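22 Dec 2023
By Rosine Masson and Mathis Besson
14 min read

4. The open day

4.1 What we wanted out of it

I should say up front that the open day was never meant to be an experiment. We had a room, we had the Orko setup more or less behaving itself, and Roos Lambrechts had been telling us since February that people outside the lab ought to get a look at it before we wrote anything up. So we opened the doors, put the coffee at the far end of the hall and let people wander in. The notes I kept turned out long enough that Mathis and I decided they deserved a section of their own, and the reviewers of the workshop version seemed to agree.

The plan had two sessions, one before lunch and one after. In the morning we'd talk less and let the robot work, and in the afternoon we'd talk more and take questions. Both sessions used the same furniture, a white tabletop and a medical cart with drawers, which we'd picked because most of our visitors came from clinics or from teaching and would have opinions about a cart. They certainly did! Tomás Caldeira got stopped so often on his way across the room that he gave up on lunch.

I'll skip over the controller here (it's all in Section 3, and the only change was a lower speed limit for the day). What I want to get down is how it went with people standing there, which is a very different thing from running trials on your own late in the evening with the radio on.

4.2 Hands and drawers

We'd split the work into small pieces of handling. Some of it was on the tabletop, where the fingers have to come down near the rim of something shallow and see-through, and some of it was at the cart, where the robot stands close and looks almost straight down. Clear plastic is a pain for us. The depth readings go soft along the walls, and the wrist view ends up carrying much more of the load than I'd like. The cart has the opposite trouble – there's plenty to see, but the robot's own shadow falls over a lot of it.

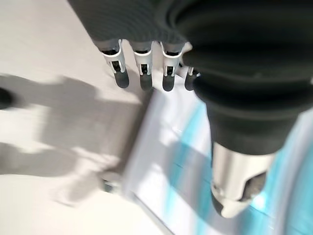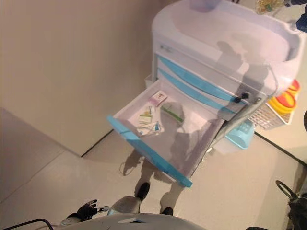 Figure 2. Work at the open day. First view: the hand over the tabletop, with the metal thumb tip lowered over a clear, blue-tinted container. Second view: the cart from above, top drawer open.

The question I got most, by a mile, was why we don't just tidy everything up. Why not put each item in its own slot, label the slots and be done with it? Bernadette Lebrun, who came over from Beltow with a couple of her colleagues, pushed hard on this one, and I didn't have a great answer ready. My honest position is that a drawer in use doesn't stay sorted for long, and if we only ever show the system sorted drawers we'll learn very little about the other kind. She thought that was fair but wanted to see both, side by side, with the same items. We've put it on the list for the next round.

The second most common question was about speed. People find it slow. I find it slow too, and I built half of it. With the limit on, a reach that takes me a moment seems to go on forever, and you could feel the room leaning forward while it happened. Roos had a nice trick for this: she'd start explaining the thumb just as the arm set off, so people had something to listen to. I've stolen that for every talk I've given since.

4.3 What visitors told us

We handed out a short sheet with four questions on it and left a box by the door. I won't pretend the answers are data. Some folks wrote a full page and some drew a smiley face. Still, two remarks came up again and again in different words, and I think they're worth passing on.

One was about where to stand. Visitors didn't know how close was okay, so they bunched up behind whoever looked brave, and the people at the back saw nothing much. A strip of tape on the floor would have fixed it. The other was about knowing what the robot was going to do next. Our Munshi display shows the current step in fairly plain words, but it sits on a desk off to the side, and nearly everyone was watching the hand. Mathis wants to have it speak the step out loud. I'm less keen (I have to share an office with the thing), but we'll try it.

Tomás has since rewritten the step names so that they read like something a person would say, and that version is the one used for the trials in Section 5.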